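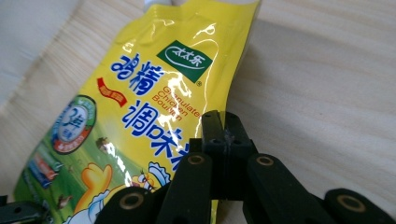

The Plalline Community Pantry opened its shelves to the public in April, and in its first season it has registered 358 households. Its director, Shiela Sebastian, spoke with the Drurno Neighborhood Bulletin on 11 September 2023 about food assistance, family cooking and the work that remains.

Sebastian came to the pantry after 11 years in school meals. She said the change in setting was smaller than she had expected, but that the conversations with families were longer.

"In a school cafeteria you have perhaps a minute with each child," she said. "At the pantry a grandmother may stay for half an hour and explain how she makes soup. We have learned a great deal from those visits, and our ordering has changed as a result."

Under the earlier arrangement, residents of the Preda district received a standard box packed in advance. The box contained canned vegetables, rice, pasta and cereal. A survey carried out before the opening found that 61 percent of those who answered had given away or thrown out at least one item from every box they received.

"That figure was difficult to read," Sebastian said. "The food was good food. It was simply chosen by people who did not have to cook it."
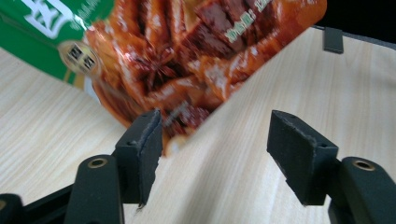
Packaged snack above a wood-grain tabletop.

Plalline now allows each household to select its own groceries within a monthly allowance of points. Fresh produce carries the lowest point value. Seasonings, cooking oil and snacks are offered alongside the staples, a decision that drew questions from several donors.

Sebastian defended the policy. "A bag of rice will feed a family, but seasoning is what brings them to the table," she said. "We were asked whether snacks belong in a pantry. Our view is that a child who visits a friend should be able to bring something to share."
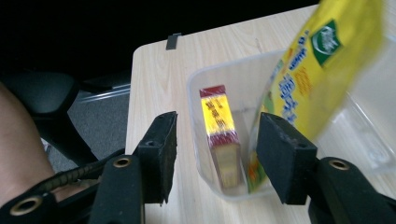 Packaged groceries with Chinese labeling and a clear plastic bin.

The pantry has also extended its evening hours. Sebastian said that many of the adults it serves work daytime shifts and had been sending older children to collect food on their behalf. Attendance by parents rose after the change, and the waiting area has been furnished with 80 chairs donated by Gusto, a catering firm with offices nearby.

Language remains a concern. Notices are printed in four languages, and Sebastian acknowledged that this does not cover every family on the register.

"We do not want anyone to guess at an allergy warning," she said. "Translation is slow and it costs money — but it is the first item in next year's budget."
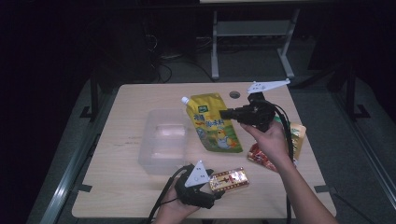

Hands at work over a light wooden table.

Asked about funding, Sebastian said that the present grant covers rent and refrigeration only. Groceries are paid for through local gifts, and the pantry's reserves would last six weeks if those gifts were to stop. An application for a second grant has been submitted, with a decision expected before the end of the year.

Registration is open to all residents of Drurno and Preda. Applicants should bring proof of address; no statement of income is required.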